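Häufige Fragen zum Mitteilungsheft und zu den Beobachtungsabenden der Sternfreunde Sidport

Muss ich ein eigenes Teleskop besitzen, um mitzumachen?

Nein, ganz und gar nicht! Viele von uns haben mit bloßem Auge angefangen oder mit dem Fernglas, das sowieso noch im Schrank lag, und manche sind bis heute dabei geblieben (und sehen damit erstaunlich viel). An unseren Abenden stehen immer mehrere Geräte auf der Wiese, und wer höflich fragt – oder auch nur lange genug daneben steht –, darf durchschauen.

Welches Fernglas empfehlt ihr für den Anfang?

Ein 10x50 ist ein guter Begleiter, wenn Sie eine ruhige Hand haben. Mit einem 7x50 tun sich viele leichter, weil das Bild weniger zittert. Probieren Sie am besten beides bei uns aus, bevor Sie Geld ausgeben.

Ab wann lohnt sich der Blick auf den Orionnebel?

Im Winter steht Orion am Abend schön hoch im Süden. Suchen Sie die drei Gürtelsterne und gehen Sie von dort ein kleines Stück nach unten, da hängt das Schwertgehänge, und der verwaschene Fleck darin ist der Nebel. Lassen Sie den Augen vorher bitte Zeit, sich an die Dunkelheit zu gewöhnen, und stecken Sie das Handy weg, auch wenn es schwerfällt.

Was kostet die Teilnahme?

Die Beobachtungsabende sind frei. Der Einsteigerkurs im April kostet 60 Euro und umfasst drei Abende zu je 90 Minuten, dazu die drehbare Sternkarte, die Sie natürlich behalten dürfen. Geleitet wird er wieder von Shoaib Niazi, der eine Engelsgeduld hat, wenn es um das Aufstellen parallaktischer Montierungen geht.

Dürfen Kinder mitkommen?

Sehr gern sogar! Der Mond und die Saturnringe sind für Kinder oft das Größte überhaupt. Ziehen Sie sie nur wärmer an, als Sie es für nötig halten, denn beim Beobachten bewegt man sich kaum. Eine Thermoskanne Tee hat auch noch keinem geschadet.

Was passiert bei bewölktem Himmel?

Dann treffen wir uns trotzdem, und zwar im Vortragsraum im Haus Lodhi. Irfan Jatoi hat für solche Fälle immer ein Thema in der Tasche, zuletzt die Veränderlichen im Perseus, und hinterher wird gern noch lange geplaudert.

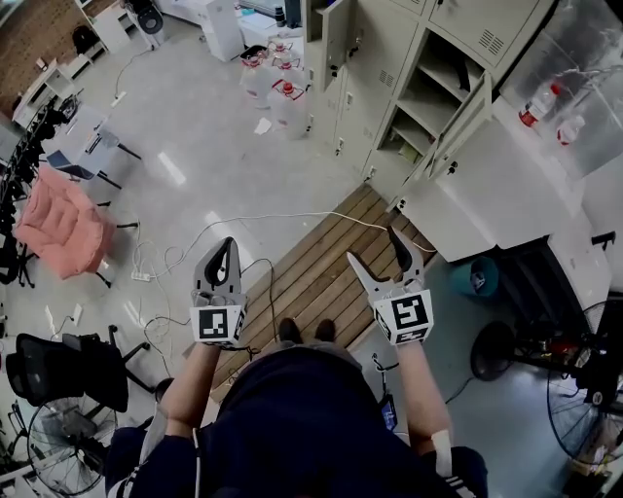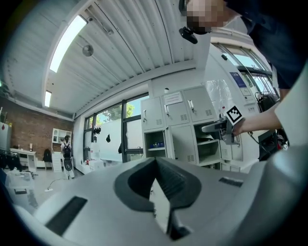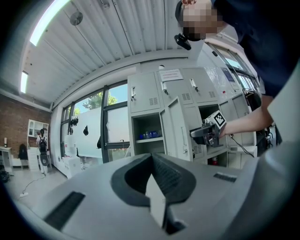

Mitteilungen der Sternfreunde Sidport · Heft 19 · Seite 3

Wie bekomme ich das Heft?

Mitglieder bekommen es per Post, alle anderen können es an den Beobachtungsabenden mitnehmen, solange der Vorrat reicht. Ältere Hefte verschicken wir auf Anfrage ebenfalls, nur haben Sie dann bitte ein wenig Geduld mit uns.

Kann ich selbst etwas beitragen?

Aber ja, wir freuen uns über jede Zeichnung und jeden Beobachtungsbericht! Schreiben Sie dazu, wann und wo Sie beobachtet haben, mit welchem Gerät und bei welcher Vergrößerung. Auch ein Bericht über einen misslungenen Abend ist willkommen – davon hatten wir alle schon genug.

Stand dieser Seite: 18. Januar 2022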